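Folding laundry on the bed

Print this article E-mail this article

Folding laundry on the bed is a household practice in which clean, dry clothing is emptied onto a bed, sorted into kinds, folded, and carried from there to drawers and closets. It is found wherever people have more laundry than table, and in a great many homes it is the only way the job has ever been done. The bed is broad and soft, it stands at a height most grown people can manage without much stooping, and it usually happens to be a few steps from the place where the clothes are going anyway.

The older housekeeping books had little to say about it, preferring a scrubbed kitchen table or a proper folding board. Engelbert Hauser, whose household manual The Callcombe Linen Book went through 11 printings, was one of the first writers to treat the bed kindly. He gave it a whole chapter, a warm and rambling one, and advised his readers to make the bed before they began, so that the clean things would have a smooth, clean surface to lie on and the folder would have one chore already behind them.

The heap and the clear side

Hauser's basic arrangement is still the common one. The unfolded clothes are kept together in a heap on one side of the bed, and the other side is left for folding and for finished piles. Bulky pieces such as blankets and jeans are best taken out early, as they hide the smaller things and make the heap look a good deal worse than it is. They also do well near the foot or the edge of the bed, where they can be picked up first when it is time to put everything away.

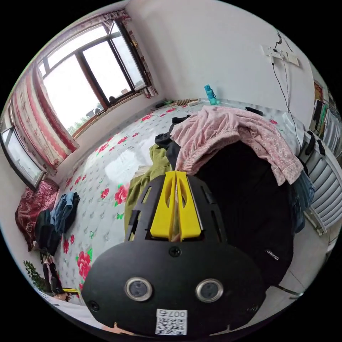
Should the bed be stripped before laundry is folded on it?

There is no need, as long as the bedding is clean. A sheet or a quilted cover makes a fine surface, and the slight grip of the cloth helps to hold a shirt still while the sleeves are turned in. If the bedding is due for a wash, spread a clean sheet over it first, or change the bed and then fold.

Order of work

Folders differ on the proper order, and families have been known to hold strong feelings about it. The Hauser order goes from large to small: blankets first, then jeans and other heavy trousers, then tops, then nightwear and whatever remains. The other well-known order, taught for many years in the evening classes at the Vaden Household School, goes by owner, so that each person's clothes are pulled from the heap and finished before the next person's are begun. The Vaden order is slower at the start but kinder at the end, when each pile can simply be handed over.

Jeans are folded leg to leg and then in halves or thirds, with the seams lying flat. T-shirts with a large printed design are often folded so that the design shows on top, which makes the right one easy to find in a full drawer. Satin blankets are a trial to everybody. They slide, they will not keep a crease, and many sensible people fold them loosely, set them down against a wall, and think no more of it.
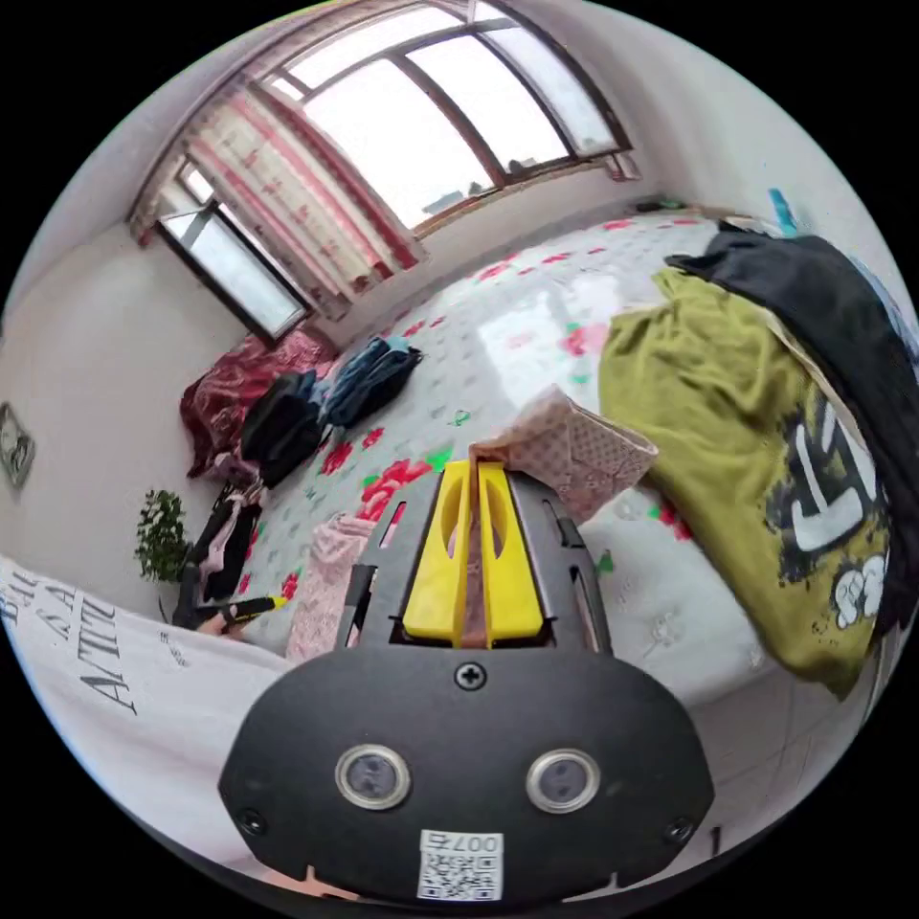 Photo: Ondieki Home Archive. Print no. 940.

Light matters more than beginners expect. Black, navy, and very dark gray are hard to tell apart under a lamp, and a bed near a window is much the better place for matching them up. Daylight also shows up the missed spot or the loose button while there is still time to set the piece aside.

Putting away

The weakness of the method is well known. A folded pile left on a bed must be moved before anyone can sleep, and a tired person will move it to a chair. Hauser recommended carrying each pile off as soon as it was complete, and he was rather stern on the point. The Vaden teachers allowed the piles to wait until all were done, provided that the folder did not sit down.

See also: Airing of bedding; Clothes horse; Folding board; Linen closet

Article last reviewed 21 November 2022

Print this article E-mail this article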